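Bunell Skin Closure Supplies
Home > Needles and thread > For teaching > Prostemero 925

Prostemero 925 curved needle and dark thread

$217.00 per box of 48
In stock at Mostyn
For teaching and practice only. Not sterile. Not for use on people or animals.

We have wanted to stock a thread like this for years, and we're thrilled to finally have it on the shelf! The Prostemero 925 is a fine, dark thread with a curved needle already attached, made for people who are learning to close a wound in skin and for the people who have to stand behind them and teach it. It's a plain thing to look at in the packet. Get it out on a pad under a good light, though, and you'll see why we've been carrying on about it in the shop.

The colour is what won us over first. Pale practice threads vanish the moment they're laid on a pale pad, and then half the lesson goes to hunting for the tail. The 925 is dark from end to end, so a teacher at the far side of the bench can follow a loop all the way back to the needle and call out a snag before it gets pulled into a knot. It also shows up beautifully on a screen, if you teach with a camera over the bench (plenty of our customers do, especially those with a bigger class).

About the needle

The needle is a slim, bright curve with a fine point, swaged on so there's no eye to thread and no bulky join to drag through the hole. It takes the turn of the wrist nicely. Start with the point square to the skin, roll it through, and the curve does the rest of the travelling. Learners who try to push it straight will know straight away, and we think that's a good thing in a teaching needle. It has enough spring to forgive a clumsy first go, but it will bend if it's levered, so please let it.

It sits well in the jaws, too. We tried it in fine serrated jaws and in some much older, smoother ones from the bottom of the drawer, and it stayed put in both. The smoother pair needed a firmer squeeze. Most of us like to take hold a bit back from the middle of the curve, with the needle crossing the jaws at a right angle, then check the angle while it's still clear of the wound and the thread is lying out to one side with plenty of slack.

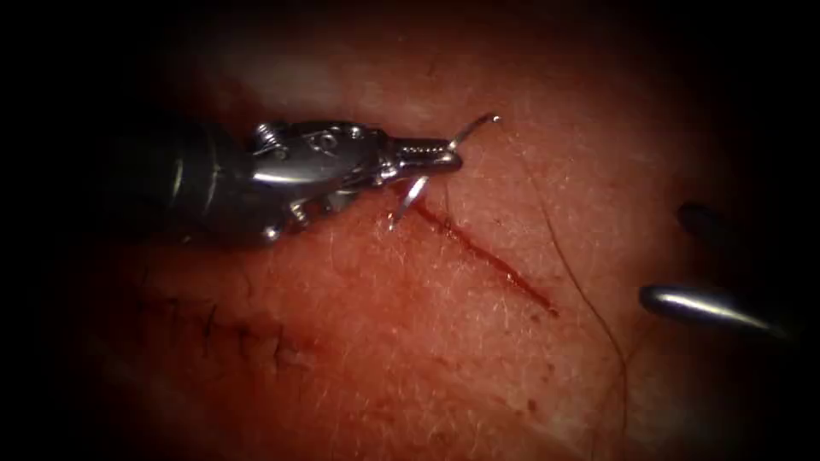 Meinir Pritchard wrote to us that the slack is the part her learners always forget. She has them lay the thread away from the wound before every single stitch, and she says the 925 stays where it's put, where her last brand kept springing back into a coil and catching on the needle tip. Her one grumble was with the packet, which she found stiff to open in gloves. Fair enough, and we've passed that on. The new packets have a deeper notch.

How it handles

Soft, with very little memory. Straight out of the packet there's a gentle wave in it, and a light pull between two fingers takes most of that out. It runs through a firm pad without squeaking. Knots go down flat and stay down on the second throw, although we'd still teach a third. If you leave long tails you can undo a knot with a fine probe and have another try, and the thread will put up with that a few times before it goes fluffy.

Our own record at the Mostyn bench is seven full closures on one length, with short wounds and stingy tails. We don't recommend it! By the end the needle had lost its bite and everyone was cross. For an ordinary class, allow a fresh packet per learner per session and you'll have a much nicer time.

Good for
Simple interrupted stitches
Running stitches along a longer wound
Mattress stitches, once the basic ones are tidy
Knot tying on its own, with the needle parked in foam

Less good for
Very soft foam pads, which tear before the thread bites
Deep layer practice, where a dark thread is hard to see at the bottom of a gap (ask us about the Okinberg, it comes in a bright colour)

What's in the box

48 single packets, each with one needle and thread
A foam parking block for used needles
A printed card of stitches, drawn large enough to prop up at the back of the bench
A spare lid label, for those who decant

Pads, needle holders, forceps and scissors aren't included. Any firm skin pad will do. If you already own a set of instruments you're fond of, keep using them.

Looking after it

Store the box flat, in a dry cupboard, away from the window. The dark colour is steady, but a box we left on the sill through a whole summer did go a bit brown on the top layer. Wipe the needle with a dry cloth between stitches if your pad has an oily surface. Used needles go in a sharps container, even the blunt ones, and even when they've only ever been through a pad. They'll still go through a thumb.

Questions we get

Can I buy single packets?
Not of the 925, sorry. We do send a sample packet to teaching centres if you write to us on your letterhead.

Is there a smaller needle on the same thread?
Coming in September, we hope. The maker has shown us one and it's lovely.

Will it work for left-handed learners?
Yes, just load it facing the other way. The stitch card has left-handed drawings on the back, done by Elis Edwards, who is left-handed and had strong feelings about the first version.

Can I use it to practise with long instruments through a port?
You can. Cut the thread shorter than you think you'll want, and keep the tail in view.

Do you ship outside the mainland?
Yes, by regular post. Allow extra time, and put a phone number on the order so the driver can find you.

Returns

Unopened boxes can come back to us any time in the same season for a full refund. If a needle has come away from its thread in the packet, send us a photo of it with the batch label and we'll replace that packet, no need to return the rest.

Page updated 10 Aug 2026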